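This site uses cookies to remember your login and keep tickets in order. Accept all | Manage settings

Ticket: Kosau 11 scanner drops colors halfway down the page (SOLVED!)
Opened by: Noemi Whitlock
Category: Scanning / Flatbed
Status: Closed by poster

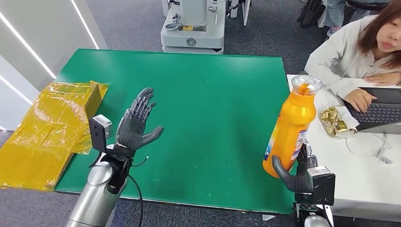

The green mat on the work table, carpet behind it.

Hi all! I'm scanning my grandmother's sewing patterns, a big collection that goes up to 1995, and I'm having a wonderful time with it except for one thing. Every color scan on my Kosau 11 starts out perfect and then goes pink partway down. The top half of the envelope looks great and the bottom half looks like it was dipped in fruit punch. Black and white scans are fine the whole way.

Setup: Kosau 11 flatbed, connected by USB through a Wedeo hub, scanning with the Gidwood Capture program that most people here seem to use. Color, 600 dpi, saved as TIFF. Laptop is plugged in, not on battery.

What I've tried so far:

Restarted the laptop and the scanner. No change.

Cleaned the glass with a dry cloth. It did need it, but the pink is still there.

Scanned a plain sheet of white printer paper. This was a great test because now I can see exactly where it starts! There's a hard line straight across the page, white above and pink below.

Scanned the same sheet at 300 dpi. The line is still there but much lower down, nearly at the bottom edge.

Scanned at 150 dpi. No line. Clean white all the way.

So it has something to do with how much data is moving, or how long the lamp has been on, or both. I'd love ideas. I have a whole dresser drawer of these envelopes to get through and the artwork on them is gorgeous.

---

Reply from Demetrius Van Dusen

Nice testing, that white sheet scan saves us a lot of back and forth. Two suspects: the lamp or the USB hub.

For the lamp, let the scanner warm up with the lid closed, then run three scans in a row at 600 and see if the line moves. A tired lamp will usually shift between scans. If the line stays in the same spot, I'd look at the hub. Take the Wedeo out completely and plug the scanner straight into the laptop. Use a port on the other side from your mouse if you can.

Also, which version of Capture are you on? Look under Help, then About. Version 4 has a setting called "Adjust color while scanning" that is on by default, and I've seen it do strange things on long scans.

---

Reply from Noemi Whitlock

Thank you! I did the tests in the order you gave them.

Lamp: warmed up, then three scans at 600. The line is in exactly the same place on all of them. I laid them over each other in my photo editor and they match.

Hub: took it out and plugged the scanner directly into the laptop. The scan itself was noticeably faster (yay!) but the pink is still there, same line. So the hub was slowing me down but it isn't the cause of this. I'm leaving it out anyway.

Version: it's 4, and yes, that box was checked. I unchecked it, clicked OK, scanned again... still pink. I was so sure that would be it.

---

Reply from Demetrius Van Dusen

One more thing on that setting. Capture saves it with the scan profile, so if you pick a profile from the list after changing the box, it goes right back to the old value. Open the box again and check whether it stayed off. If it didn't, make a new profile from scratch with it off, name it something you'll recognize, and delete the old one. Then close Capture fully and open it again before you scan.

---

Reply from Noemi Whitlock

May 2, 2024 update: THAT WAS IT! The box had turned itself back on. I made a new profile called "Patterns plain," deleted the old one, reopened the program, and the white sheet came out white from top to bottom at 600 dpi. Then I did a real envelope, a Nakamura wrap dress with the most fantastic orange border, and the orange is the same orange all the way down. I scanned it again just to look at it.

For anyone who finds this by searching "pink bottom half," the fix is: new profile, color adjustment off, restart Capture. Test on plain white paper first so you don't waste time on the good stuff.

Small follow-up question while I'm here - do you all scan the instruction sheets in color too, or go grayscale? Mine have yellowed and I kind of like the yellow, but the files are huge.

---

Reply from Demetrius Van Dusen

Glad it's working! I do instruction sheets in grayscale at 300 and keep color for the envelopes and anything with handwriting on it. Pencil notes in the margins show up much better in color.

---

Reply from Noemi Whitlock

Oh, there is SO much handwriting. Color it is for those, then. Closing the ticket, thanks again!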